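Wavutwood Centre for Technical and Further Education
Facilities and Housekeeping Practice, Level 2
Handout 6: Cleaning hard work surfaces

Issued October 21, 2021. To be read before the practical session and kept in the course folder.

6.1 Scope

This handout covers the routine cleaning of tables and counters with a hard, smooth top: polished stone, glass, laminate and surfaces finished to look like them. Unsealed timber and fabric-covered desks are dealt with in Handout 7. Students who missed the session on dilution should read Handout 4 first, as the quantities are not repeated.

6.2 Clearing the surface

A table should be cleared before any liquid is applied. Papers go first, followed by cups and small loose articles, which are placed on a tray or a second table and returned to the same positions afterwards. Property belonging to the occupant of a room is moved only as far as the work requires. Anything that cannot be moved is cleaned around and entered on the job sheet.

Chairs are drawn back far enough for the cleaner to reach the middle of the table without leaning on its edge. On a hard floor, wheeled chairs are pushed by the back and never by the armrest.

6.3 Choosing the tool

A squeegee is suited to any flat, sealed surface larger than a tea tray. The blade must be straight and free from nicks; a damaged blade leaves a line of liquid on every stroke.

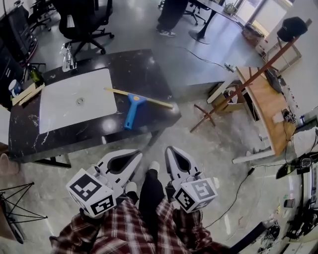 Dark, glossy tops require more care than pale ones. Streaks, dried drops and fingermarks that would pass unnoticed on a matt grey desk are plain to see on black, particularly where daylight comes in low from a window. White veining of the marble kind, as on the table shown with the squeegee and the clear spray bottle, can also hide a smear when viewed from directly overhead. The finished surface should therefore be inspected from a seated height and from at least two sides. A board or panel lying on the tabletop, such as the large white one in the same photograph, is treated as a separate article. It is lifted with both hands, wiped on both faces and set aside, and the area underneath is cleaned with the rest.

6.4 Order of work

Dust the surface with a dry cloth, working from the far edge towards the body.
Spray lightly. Clonda neutral cleaner is used in all practical sessions; Prorex is reserved for glass.
Draw the squeegee across in straight, overlapping strokes and wipe the blade after each stroke.
Dry the edges and corners with a folded cloth.
Wipe the legs or frame, finishing at floor level.

Spray bottles must be labelled by hand if the printed label has come away. An unlabelled bottle is handed to the instructor and is not to be smelled or tested.

6.5 Stores

Cloths and blades are signed out from the store under code 421. Replacement blades are ordered from Marulanda and may take until December to arrive – students are asked to report worn ones early.

6.6 Preparation for the next session

Read Handout 7, sections 1 to 3, and bring a completed job sheet for one table cleaned at your placement.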